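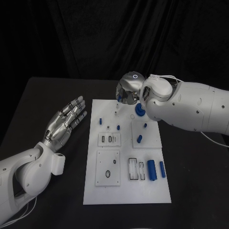

白板与白板清洁剂常见问题

Marnine白板喷雾真的比清水好用吗?

要看擦什么。当天写的字,干布就能擦掉,喷什么都一样。放了一个周末的字,清水确实吃力,喷雾会快一些。瓶身上写的“修复板面”我不太信,涂层磨掉了就是磨掉了,喷不回来。

广告里说擦一次管九周,可信吗?

我没见过谁家的板子能撑九周。厂家的小字写的是“理想书写条件下”,至于什么叫理想,没有说明。我写信问过,回信只重复了一遍广告词。

Istik和Strebel该买哪个?

两种闻起来差不多,成分表前几项也一样,都是水、异丙醇和一种表面活性剂。Strebel一瓶205元,Istik一瓶132元。多花的钱买到了什么,我看不出来,也许是喷头。Strebel的喷头确实不漏。

为什么新买的白板擦过以后反而更灰?

多半是板擦脏了。毡面吸满墨粉以后,擦一下等于抹一层。先洗板擦,晾干再用,别急着买清洁剂。要是还灰,看看出厂的保护膜撕了没有,Tsion Feyisa在读者来信里说,他那块板带着膜用到了八月。 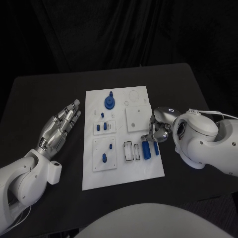
误用油性笔写的字怎么去掉?

拿普通白板笔在原来的笔迹上描一遍,趁没干马上擦,大部分能带下来。剩下的用棉布蘸一点酒精。网上推荐的牙膏别试,里面有磨料,板面会发毛,以后更难擦。

玻璃白板是不是就不用保养了?

卖玻璃板的都这么讲。玻璃不容易留印,这点我承认,可手上的油照样沾,笔划到油上会断。隔几天用湿布擦一遍就够,专用的“玻璃板护理套装”可以省了。

Flandari的免洗板擦值得买吗?

所谓免洗,是一层一层撕着用,一块21层。撕完就得换芯,换芯的价格印在包装背面,买之前翻过来看一眼。Leopold Baumgartner来信替它说话,说开会时很方便。他说的也对,只是普通毡擦开会时也挺方便。

你们收厂家的钱吗?

不收。样品也是自己买的,所以测得慢。来信一般周四回,问“哪款最好”的恐怕等不到满意的答复。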